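Úna Doherty
We put a robot arm on the snack aisle at the Dirnow store in February. I run the stocking crew. Notes on what it changed for people, one shelf at a time.

Bunny grahams were the first product. Same size box, straight columns, a lot of them.
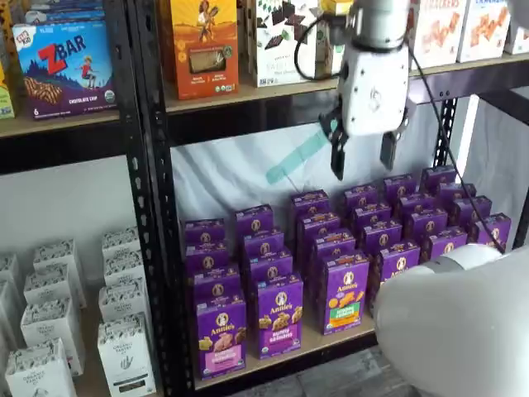 The crew used to face this bay by hand on every shift. Now they set the plan for the arm and check its exceptions. Less reaching, more screen time. Two people asked for the training. One asked to move to receiving.

Exceptions are mostly spacing. A column drifts or a box sits turned, and a person gets the call. The target is under 30 a week.
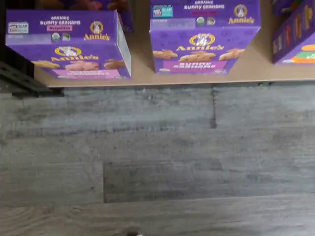
What the crew does now

Daithí Geraghty wrote the new task sheet. Stocking is still on it. So is clearing a stopped arm, which pays the lead rate – that took longer to settle than the install. 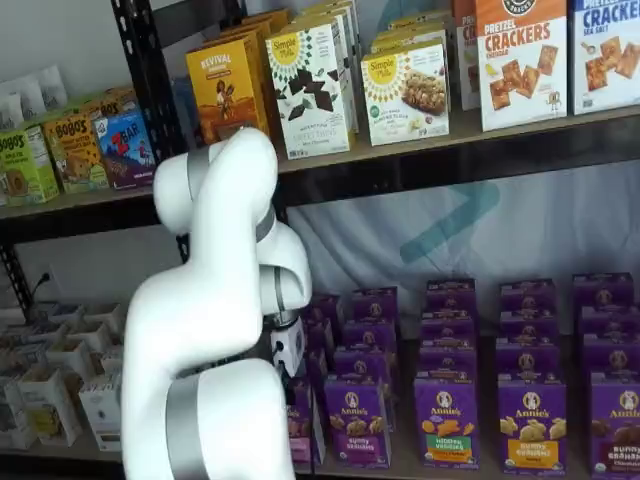
Hours did not go down. They moved. Cases still come off the truck by hand, get cut by hand and go to the bay by hand. The arm only handles the last part.

Biggest complaint is waiting. You can't reach into a bay while the arm is live, so you plan around it. We changed the break schedule on Thursday to fit.
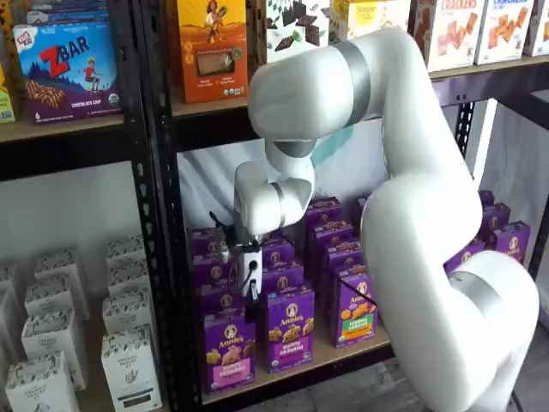 Úna Doherty
Plaldale gets the same setup next. Their crew is coming over for a shift first, at my request.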